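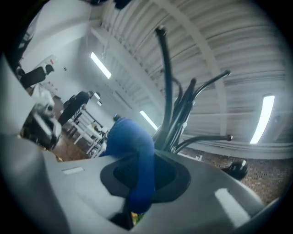
Amia hand-held gripper, gray housing, with black cables at the center.

Amia Hand-Held Gripper – Safety Notice and Replacement Kit 1331

Runitz has received reports of a fault in the Amia gripper. On some units the cable clamp inside the housing becomes loose after long use. The jaw may then close without a command, and fingers can be pinched.

Please stop using the gripper if the jaw moves by itself, or if the status light goes off when you turn your wrist. Do not open the housing while the power is connected.

Kit 1331 contains 2 cable clamps, 2 screws and a printed instruction sheet. It fits all units with a serial number below 392. Units from 392 and up already have the new clamp.

The kit is free of charge for registered owners. You can order it from Runitz directly or from our dealer Van Loon. If you prefer that we do the repair, send the gripper to our workshop in Lenden – without the battery, please.

Kits ordered now will be shipped in November.

Page updated: October 8, 2023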